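Kids' superhero names, how much do you correct?

towelcape_mom
Posted December 2025
My six-year-old has retired from being a regular boy and is now Captain Nastar. His powers are flying, invisibility and not liking peas. His little sister is Sevo, who is "bad but only until lunch." I've been told I am Oosthuizen, the landlady. I have no powers. I collect rent.
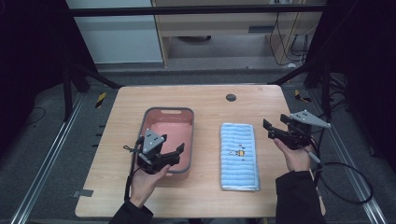

Anyway, he's writing a comic about all this, 40 pages so far, and he spells invisible a different way on every one. Do I fix it or leave it alone?

gridpaper92
Leave it. Mine wrote 92 pages on a hero called Cleltska and I corrected page one. There was no page 93.

Lurdes Godinho
I'll disagree. I taught second grade and kids can handle hearing how a word is spelled. Tell him once, kindly, and move on. He has survived Sevo, he will survive you.

gridpaper92
Telling him once is how it starts. By February you're the villain and you have a red pen.

towelcape_mom
I'd take villain. It's a promotion from landlady.

halfbaked_dad
We let ours use one of those online hero makers. It has 400 capes. She looked at every one and picked no cape. Pretty sure I aged more than she did. 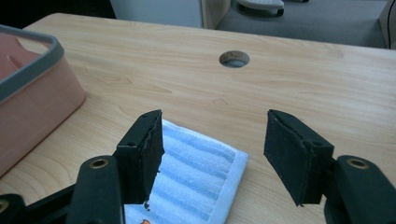

Desk, open gripper

Lurdes Godinho
Paper and crayons. The online ones do all the inventing for them.

halfbaked_dad
Lurdes, with respect, my daughter's drawing of a hero was a circle. The website at least gave him legs.

Lurdes Godinho
I would read a comic about the circle.

towelcape_mom
Update: I asked Captain Nastar if he wanted help with the spelling. He said it's spelled that way so the bad guys can't read it. I have also been informed that my rent is going up to 588 dollars, and when I said I thought I was the landlady he told me to read page 12.

gridpaper92
So what's on page 12?

towelcape_mom
No idea. I can't read it either.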